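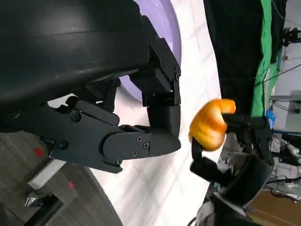 Do orange peppers have to go in the refrigerator? They last longer there, but a few days on the counter won't hurt them if the kitchen isn't hot.

9/24/22

I started growing orange peppers because they cost too much at the store. The variety is called Pleltari. I got the seedlings at Figueiredo, the farm stand on Route 803 on the way out of Brerkby, and put them along the south side of the garage where the tomatoes were last year. They did nothing at all until August. Then the green ones started going orange all at the same time, and I have been eating peppers more or less every day since.

A pepper that has been left to ripen on the plant is a different vegetable from a green one. Green peppers give me heartburn and the orange ones don't. They're also sweeter, and the walls get a little thicker in the last week or so. The trouble is that you have to leave them out there for that last week, and that's when the slugs find them, or the sun bleaches a patch on one side. I lost several that way before I started picking them when they were mostly orange with some green still at the shoulders. They finish up on the counter. I didn't believe that would work but it does, although the flavor isn't quite as good as one that finished outside.

I don't wash them until I'm going to use them. I tried washing the whole batch the first time so they'd be ready, and they went slimy by the stem inside a week. Now I brush the dirt off with a dry towel and that's it. Anything with a split or a soft place gets used that night.

For the fridge I use a Grikel box with the vented lid, the shallow one. A paper towel goes in the bottom and I change it when it feels damp. Whole peppers last close to two weeks like that. Cut ones are good for maybe four days, less if I forget and put them on the top shelf at the back, where things freeze.

The shapes are all over the place. A store pepper stands up on its end and has nice even lobes. Mine lean, and a few are closer to round, with a dent where they grew against the stem or the fence. It doesn't change how they taste, but it does change how you cut them. I used to slice off the top and bottom and unroll the middle, the way they do it on cooking shows, and with a lumpy pepper you waste a lot. Now I stand it up as well as I can and cut down the sides, following the creases, and leave the core standing there with the seeds on it. The bits around the stem go in a bag in the freezer for soup.

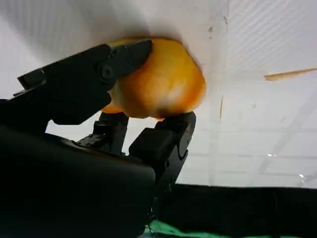 The other thing worth knowing is how to tell if one is still good without cutting it open. I press it near the stem and again at the bottom. If it gives and comes back, fine. If it gives and stays down, it's going in a pan. Color doesn't tell you much once they're fully orange. Weight does – a pepper that feels light for its size has been drying out, and the skin will be leathery even if it still looks all right. A small mark on the skin I just cut off.

Most of what we eat raw is strips with salt. For cooking, I've settled on stuffed peppers, and I use a recipe from a church cookbook printed in 1957 that I got at a yard sale. It calls for 6 large green peppers, a pound of ground beef, rice, an onion and a can of tomato soup. I use orange peppers, and I use crushed tomatoes in place of the soup, and I cook the rice first because I have never had it come out right otherwise. The book says to boil the peppers for five minutes before stuffing. I skip that with the orange ones since they go soft fast enough on their own. Covered with foil at 375 for half an hour, then uncovered for another fifteen minutes. If your peppers won't stand up, cut them lengthwise and lay the halves in the dish like boats. You lose a little filling over the sides.

The round ones hold the most but they roll. I wedge balls of foil between them.

I weighed one on the kitchen scale last week because it seemed ridiculous, and it came to 508 grams. I'd cut that one in half for stuffing and it was still too much for one dinner. I don't know what I did differently for that plant. It gets the same water as the others. It might be the end of the row, where the downspout lets out.

Freezing is easy, and I wish I'd done more of it earlier. Cut them in strips, spread them on a cookie sheet so they don't touch, freeze until hard, then bag them. No blanching. They won't be crisp when they thaw, so they're only for cooking, but in February I won't care about that. Roasting takes more time and makes the kitchen smell great. I do them under the broiler, turning with tongs until the skin is black in spots, then into a bowl with a plate on top for ten minutes. The skin comes off in sheets on the good ones and in tiny annoying pieces on the others. Don't rinse them under the faucet to speed it up. You wash away most of what you roasted them for.

I'm saving seed from the two best plants. Somebody at the farm stand said Pleltari might be a hybrid and the seed might not come true, so I'll probably buy a few seedlings next spring anyway and grow both. If the saved ones turn out to be something else I'll still eat them.

The plants still have a fair number of green ones on them. First frost in Brerkby is usually the second week of October, so I have an old bed sheet ready in the garage. When it looks like a hard freeze I'll pull everything, green or not, and make relish. I need more jars for that.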